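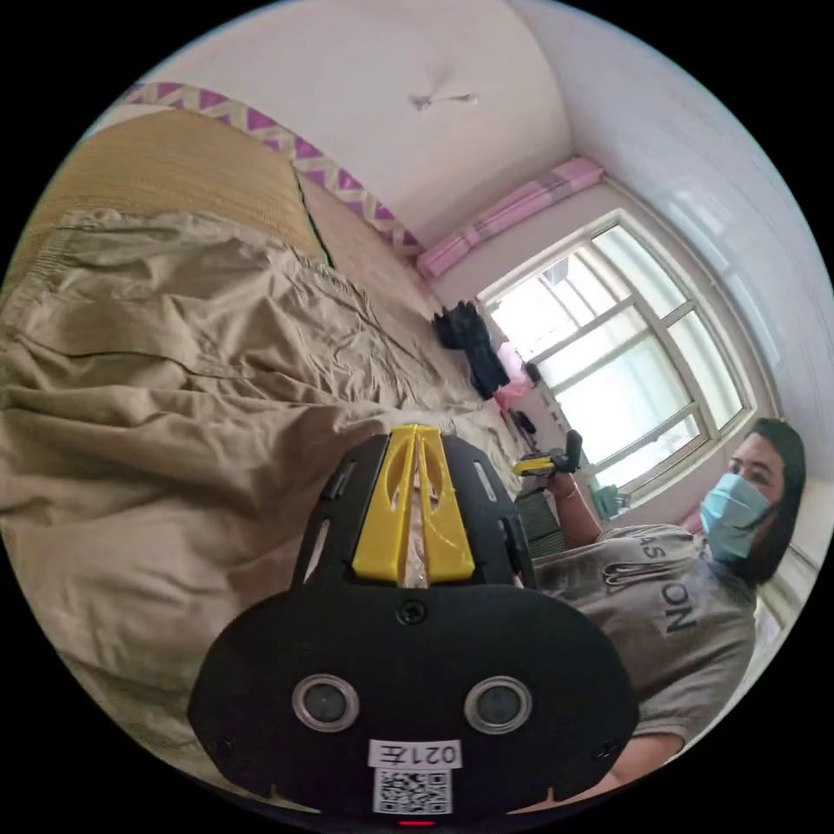
What Happens at a Wedding?

A page for kids who have been invited to one, or who are going to be in one

A wedding is the day two people get married. Some weddings have hundreds of guests and last until late at night. Others have just the couple, a person to run the ceremony, and a couple of witnesses. Both kinds count exactly the same.

If you have never been to a wedding, a lot of it can seem strange. People dress up, stand in lines, cry when they are happy, and throw flowers at each other. This page goes through the day in order and explains the words grown-ups use.

Before the wedding

First, two people decide they want to get married. When they have decided, they are engaged. One person may ask the other, and that is called proposing. Many couples skip the asking and just talk it over. Some people wear an engagement ring to show they have decided, and some do not.

Next they pick a date and a place. The place is called the venue. It might be a church, a temple, a mosque, a synagogue, a park, a restaurant, a beach, a city office, or somebody's backyard. A couple might be engaged for years before the wedding, or only for a week or two.

The couple also needs a marriage license. A license is a paper from the government that says they are allowed to marry each other. In the United States, most couples get one at a county or city office. They show identification, fill out a form, and pay a fee. In some states they have to wait a few days before they can use it. The license also runs out if they wait too long, so people try not to get it too early.

Then come the invitations. An invitation tells you who is getting married, where, and what time. It may ask you to RSVP. Those letters come from a French phrase, répondez s'il vous plaît, that means "please answer." The couple needs to know who is coming so there will be enough chairs and enough food.

Who is who

The people getting married may be called the bride and groom, two brides, or two grooms. Some people like another word, and you can use whatever they use.

The officiant is the person who leads the ceremony. It might be a minister, a priest, a rabbi, an imam, a judge, or a friend who has permission to do it.

Witnesses are people who watch the couple get married and sign the paper to say they saw it. Some states want two witnesses, some want one, and some don't ask for any.

Bridesmaids and groomsmen are friends or relatives who stand near the couple. Together they are called the wedding party, which confuses people because it sounds like the dancing part. The dancing part is the reception.

Ushers show guests where to sit.

A flower girl or flower boy walks up the aisle carrying flowers or dropping petals. A ring bearer carries the rings, or carries a pillow with pretend rings tied to it while a grown-up keeps the real ones in a pocket. Ring bearers can be any age. When Garnet Gagnon, who wrote this page, was a ring bearer, the rings were in a sock inside a jacket pocket for the whole ceremony.

The ceremony

The ceremony is the part where the couple gets married. It can be as short as five minutes. Many are closer to half an hour, and some religious ceremonies last much longer than that. In some traditions the wedding goes on for several days.

Guests sit down first. There is often music. Then the wedding party walks in, usually slowly. The path they walk on is the aisle, and you say it like "I'll." When the last person comes in, guests may stand up. If you are not sure, do what the people in front of you do.

The officiant talks for a while. Somebody might read a poem or sing. Then the couple makes promises called vows. They might promise to take care of each other when one of them is sick, to be honest, and to stay together in good times and hard ones. Some couples repeat old words after the officiant, a few at a time. Others write their own.

After the vows, many couples trade rings. A ring is a circle, and people have long said that it stands for something with no end.

Not every wedding has rings, and not every wedding has an aisle. In many Jewish weddings the couple stands under a cloth roof called a chuppah, and a glass is broken near the end. In many Hindu weddings the couple takes steps or walks around a fire. Some couples jump over a broom together. In a Quaker wedding people may sit quietly for a long time, and the couple marries without an officiant. If your family does something that is not on this page, ask an older relative where it came from. They may have a story about it.

At the end the officiant says that the couple is married. They may kiss. Everybody claps, and the couple walks back down the aisle, a lot faster than they came up it.

Signing the paper

Guests often miss this part. Before or after the party, the couple, the officiant, and the witnesses sign the marriage license. The officiant sends it back to the office it came from. Later the couple can get a copy called a marriage certificate, and that is what they use to prove they are married. They might need it to change a name, to get health insurance together, or to travel.

Changing a name is a choice. One person might take the other's last name, or both might keep their own, or they might join the two with a hyphen.

The reception

The reception is the party. There may be a big meal, or only cake and punch. You might hear speeches called toasts. When a toast is over, people lift their glasses and take a sip. Juice, milk, and water are fine for this.

The couple usually cuts the cake together. If there is dancing, they may dance first by themselves. Wait until that dance is over before you run out on the floor. After that, anyone can dance.

At some receptions one of the brides turns around and throws her bouquet, and people try to catch it. An old saying claims that whoever catches it will get married next. You can catch it and not get married next.

What does a wedding cost?

It can cost a great deal or hardly anything. The big costs are usually the venue and the food. Say a couple has 26 guests and a bakery sells them a cake for $319. If they want flowers too, and the flowers come to $415, they have spent $734 before anyone has had dinner. A couple who marries at a city office and then eats sandwiches in the backyard will spend much less. The amount of money doesn't change how married they are.

Questions kids have sent us

Do I have to dress up?
Usually, yes, a little. The invitation may say what to wear. Try your shoes on a few days early and walk around in them. In the United States, many guests leave white dresses to the bride. In other places the bride wears red, green, gold, or many colors.

What if I have to go to the bathroom during the ceremony?
Go before it starts. If you have to go anyway, get up quietly and walk around the side.

What if I'm the flower girl and I get scared?
Tell a grown-up. You can practice the day before, and that practice is called a rehearsal. You can also walk with somebody. If you decide at the last minute that you don't want to do it, the wedding will still happen.

Why do people cry?
Big feelings can make people cry, and happy ones are big feelings too. Your grandfather may cry. You can hold his hand, or just leave him be.

My mom is getting married again. Is that a different kind of wedding?
No, it is the same kind. Plenty of people get married more than once, and sometimes their kids stand up with them or help light a candle. You might feel glad, or mad, or sad, or all mixed up, and you can tell your mom or another adult you trust. It is all right if you don't feel the way everyone else seems to.

Can kids get a present for the couple?
You can make a card. A drawing is good. Put your name on it so they know who it came from.

Words to know

Aisle: the path between the seats
Bouquet: a bunch of flowers that someone carries
Engaged: having decided to get married
License: the paper that says a couple is allowed to marry
Officiant: the person who leads the ceremony
Reception: the party
Rehearsal: practice
Toast: a short speech with a sip at the end
Venue: the place
Vows: the promises

Next in this series: What Is an Anniversary? (coming in September)

Written by Garnet Gagnon. Last updated August 9, 2026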